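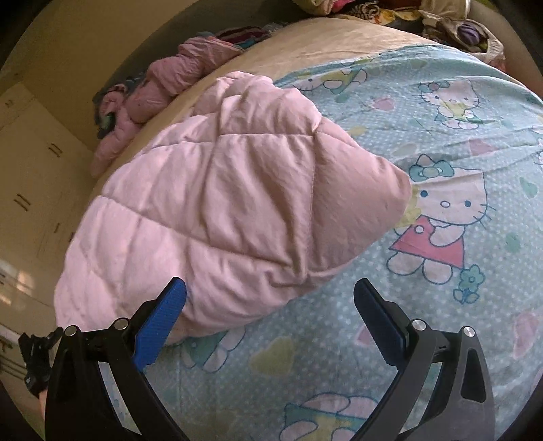 4.2 Hoarding of single-use items

Players in the Gernley sample kept far more single-use items than they used. We logged 3,712 item pickups across the four chapters of the game, and for each pickup we recorded whether the item was used, sold, dropped or still in the pack when the chapter ended. Healing items were used soon after they were found. Items that raised attack or defense for a short time were mostly kept, even by players who failed the same fight several times in a row.

Inskip and Nagano explain this kind of saving by uncertainty: a player who does not know what comes next holds on to what might be needed. Our interviews give partial support to that view. Several players said they were waiting for a harder boss. Others had forgotten the items were there, and two of them found out during the interview itself, while scrolling through their own save file. The pack screen in the test build lists items in the order they were picked up, so older ones sink to the bottom of the list. 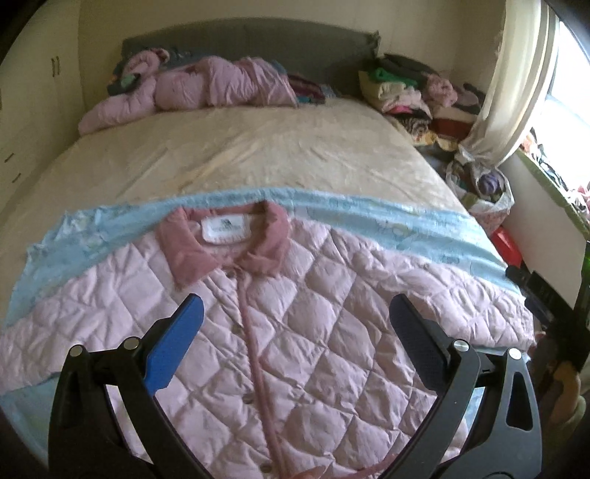
To separate the two accounts, we gave half of the players a build in which the pack was limited to 20 slots. The other half played with the standard limit of 200. Nothing else was changed, and drop rates were the same in both builds. With the small pack, players used attack and defense items earlier in each chapter and opened the pack screen more often between fights. They also sold more. Selling was not part of our first coding scheme, which had been written for an earlier build without shops, and those entries were coded again by Skov and Heywood working separately. Figure 4 in the appendix plots item use against time for both builds.

The small pack was not popular. Players complained about having to stop and sort items in the middle of a dungeon — a complaint that came up most among those who had finished the game before. We did not test whether a sorted list with the standard limit would have the same effect on use. Pärn's work on crafting menus suggests that it might, but her players could see all of their materials on one screen, and ours could not.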